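Obinna Jibrin
2026년 2월 25일

침대 위에서 빨래 개는 이야기를 좀 길게 적습니다. 요즘 Puvska 작업실 안쪽에 있는 큰 침대에서 옷을 개고 있는데, 테이블에서 할 때와 다른 점이 꽤 있어서 정리해 둡니다.

일단 높이. 테이블은 서서 개기 좋고 침대는 낮습니다. 허리가 먼저 아픕니다. 저는 무릎 하나를 매트리스에 올리고 하는데, 그러면 그쪽이 꺼져서 옷이 제 쪽으로 흘러내립니다. 옷은 무릎에서 팔 하나 거리만큼 떨어뜨려 놓고 시작하는 게 낫습니다.

넓이는 침대가 이깁니다. 티셔츠를 완전히 펼쳐도 자리가 남고, 갠 옷을 쌓아 둘 곳도 남습니다. 문제는 남는 자리에 다른 물건이 올라온다는 것. 음료병, 휴대폰, 리모컨. 개기 전에 치우면 되는데 저도 잘 안 치웁니다.

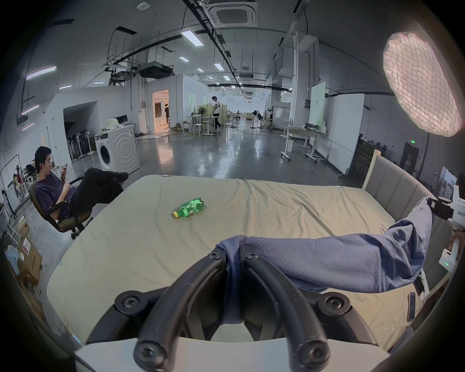
시트 위에 옆으로 누운 초록색 음료병과 파란 천.

뚜껑을 꽉 잠갔는지는 꼭 봅니다. 작년 8월에 덜 잠근 병을 흰 셔츠 옆에 뒀다가 셔츠를 다시 빨았습니다. 탄산음료는 마른 다음에도 끈적한 게 남아서 찬물에 한 번 담갔다가 돌려야 했습니다.

시트 이야기. 고무줄 들어간 시트를 팽팽하게 씌워 두면 옷 개기가 훨씬 편합니다. 시트가 헐렁하면 옷을 당길 때 시트가 같이 끌려오고, 옷 주름인지 시트 주름인지 구분이 안 됩니다. 저는 Frandsen에서 산 고무줄 시트를 쓰다가 한 사이즈 작은 걸로 바꿀까 고민 중입니다. 지금 건 모서리에서 자꾸 뜹니다.

시트 색도 은근히 중요합니다. 파란 옷은 밝은 시트 위에서 윤곽이 잘 보입니다. 흰 옷은 반대로 밑단이 어디인지 한참 봐야 합니다. 그래서 흰 옷만 따로 모아서 낮에 창가에서 갭니다.

이제 티셔츠. 얇은 면 티셔츠가 제일 까다롭습니다. 두꺼운 후드는 대충 던져도 모양이 잡히는데 얇은 건 한쪽을 펴면 다른 쪽이 뭉칩니다. 어깨 쪽을 먼저 잡고, 그다음 밑단을 잡아서 서로 반대로 살짝 당깁니다. 세게 당기면 목둘레가 늘어나니까 시트에서 떨어질 정도로만.

소매가 몸판 밑으로 말려 들어가는 경우가 많습니다. 겉에서는 안 보이고 다 접은 다음에 한쪽만 볼록해서 알게 됩니다. 펼친 상태에서 손바닥으로 양쪽 겨드랑이 부분을 한 번씩 쓸어 보면 바로 걸립니다.
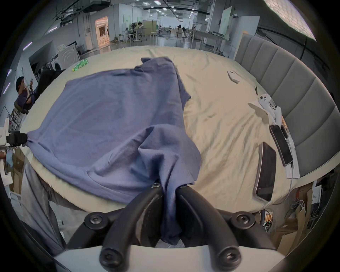 Obinna Jibrin

침대 위에 놓인 티셔츠입니다. 몸판 일부는 펴졌고 나머지는 꼬이고 뭉쳐 있습니다. 헤드보드 쪽에는 휴대폰 두 대. 침대가 선반 노릇을 합니다.

꼬인 티셔츠는 꼬인 쪽을 잡고 흔드는 것보다 펴진 쪽에서 시작하는 편이 빠릅니다. 평평한 부분을 시트에 눌러 두고 거기서부터 바깥으로 밀어 나갑니다. 공중에서 털어 펴는 분들도 있는데 저는 침대 위에서는 안 텁니다. 먼지가 그대로 시트에 앉습니다.

접는 순서는 특별할 게 없습니다. 앞면을 아래로, 양옆을 안으로, 소매는 접힌 선을 따라 내리고, 아래에서 위로 반, 다시 반. 서랍에 세워서 넣을 거면 마지막에 한 번 더. 접을 때마다 공기를 눌러 빼야 하는데, 매트리스가 푹신해서 누르면 가운데가 꺼집니다. 손바닥 전체로 천천히 누르는 게 그나마 낫습니다.

Genowefa Czerwiński가 받침을 하나 깔아 보라고 해서 5mm 두께 보드를 시트 위에 놓고 해 봤습니다. 모서리가 확실히 잘 잡힙니다. 다만 보드가 시트 위에서 미끄러지고, 긴 바지는 보드 밖으로 나가 버려서 티셔츠 갤 때만 꺼냅니다.

탈수 이야기도 잠깐. 면 티셔츠는 800rpm으로 돌립니다. 그보다 세게 돌리면 꼬인 채로 눌려서 나오고, 개기 전에 펴는 시간이 더 듭니다. 꺼내자마자 어깨선만 잡아서 널어도 나중이 편합니다. 세탁기 안에 두 시간 넘게 둔 날은 그냥 다시 헹굽니다.

수건과 티셔츠를 섞어서 개지 않는 것도 제 기준으로는 중요합니다. 손이 방법을 자꾸 헷갈립니다. 수건은 모서리가 네 개 다 있어서 맞추면 끝인데, 그 손으로 티셔츠를 잡으면 목 부분이 비뚤어집니다.

다 접었다고 생각했는데 모서리 하나가 들려 있는 경우가 있습니다. 안쪽 층이 밀린 겁니다. 겉만 누르면 그 자리가 주름으로 굳어서, 마지막 접은 것만 풀고 안쪽을 한 번 당긴 다음 다시 덮습니다. 전부 펼칠 필요는 없습니다. 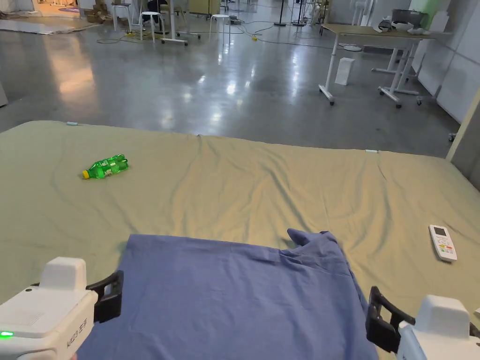
시트 위의 접은 파란 천. 한쪽 모서리가 구겨져 올라왔다. 오른쪽은 리모컨.

리모컨이나 휴대폰은 갠 옷 사이에 딸려 들어가기 쉽습니다. 저는 리모컨을 수건 더미에 넣어서 장에 올린 적이 있고 이틀 뒤에 찾았습니다. 옷을 옮기기 전에 더미 옆구리를 한 번 눌러 보면 딱딱한 게 만져집니다.

다 갠 옷은 침대에 오래 두지 않습니다. 누가 앉으면 끝입니다. Brirard 수납함 작은 사이즈에 티셔츠를 세워 넣고, 넘치는 건 Ralerstead 집으로 가져갑니다. 상자에 넣을 때는 목 쪽이 아니라 접힌 등 쪽이 위로 오게 해야 꺼낼 때 옆의 것이 안 딸려 나옵니다.

셔츠 개는 법 물어보신 분이 있어서 덧붙입니다. 단추는 맨 위랑 가운데 하나만 채웁니다. 다 채우면 앞판이 당겨지고 하나도 안 채우면 뒤집을 때 벌어집니다. 깃은 세우지 말고 눕혀서.

고무줄 시트 개는 건 아직 마음에 드는 방법이 없습니다. 지금은 모서리끼리 끼워서 대충 네모로 만든 다음 베갯잇 안에 넣습니다. 더 나은 방법 쓰시는 분은 답글 남겨 주세요.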